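Inside a Desktop: Close-Ups from the Kettani Bench

I have loved the insides of computers ever since I unscrewed the family one and couldn't get the lid back on. So this small gallery is a treat for me! The bench is at Kettani, the long aluminium one by the window, and it was Pirjo Kokkonen who told me to go in close and forget about getting the whole machine in. She was right. There is so much going on in a few centimetres: labels nobody reads, slots, traces, little capacitors standing about like pots on a shelf.

Click any picture for the full size (2000 across, so give them a moment to load). 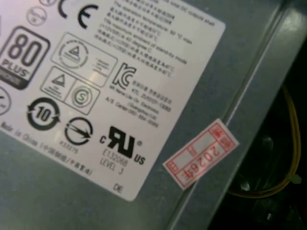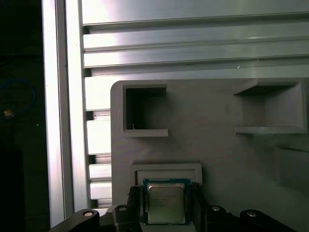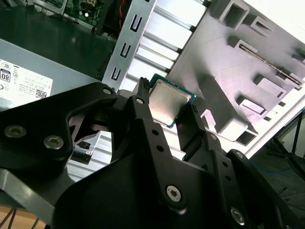
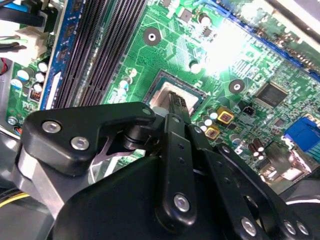

Kettani bench, 21 May 2023. In order: power supply label with its 80 PLUS badge, grey plate with its pockets, processor held by its edges, motherboard with the processor in the socket.

I keep going back to the first one. Who sits down and arranges all those marks? CE, the recycling arrows with a 10 in the middle, all of it squeezed onto one white label, and I could happily look at it for ages (I have, my tea went cold).

The last is my favourite for colour, though. That green! I love the glare going pale and minty across the board, and the blue memory module standing up next to the black slots.

If you like this sort of thing, the Skirow set has 17 more, mostly fans and old sound cards, and the Drimside page is nearly all connectors. I'm hoping to add a batch of laptop boards in August, once I've sorted through more than 30 that still need cropping.

Prints can be had of any of them, just drop me a line through the contact page and say which one you're after.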